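Facilities and Housekeeping Operations
Unit 8 Handout: Care of Painted Interior Walls

Prepared by Esi Arthur, Korletey Institute
March
Shares 104 | Comments 2

1. Purpose of the unit

Students will learn to inspect, clean and record the condition of painted walls in shared kitchens and break rooms. The unit supports the written assignment on maintenance planning.

2. Paint finish

The finish determines the cleaning method. Flat paint hides uneven plaster but marks easily when rubbed. Satin and semi-gloss paints tolerate repeated wiping and are preferred near sinks and food preparation areas. Where the finish is unknown, test a low corner before proceeding.

3. Cleaning procedure

Dust the wall from top to bottom with a dry cloth. Wash with diluted mild detergent, working upward in small sections — runs over a dry surface leave streaks. Rinse with clean water and blot. Abrasive pads are not permitted on any painted surface covered by this course.

4. Inspection

Stand back from the wall first, then approach. Record each mark by height and by distance from a fixed edge such as a door or cabinet. Small specks on light colors are easily missed on a first pass and should be entered on the sheet even when no treatment is planned. 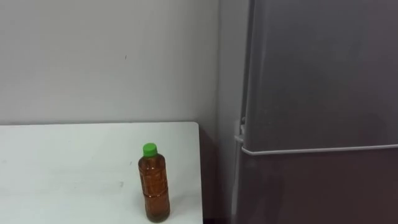
5. Touch-up

Use paint from the original batch where it has been kept. Apply with a small brush and feather outward. If the patch remains visible once dry, the full wall should be repainted corner to corner.

Assignment: submit a one-page maintenance plan to Abena Kyei before the next session.

Related handouts
Unit 7: Hard Floors and Sealants
Unit 9: Ceilings and Vents
Reading List: Walent Building Care Series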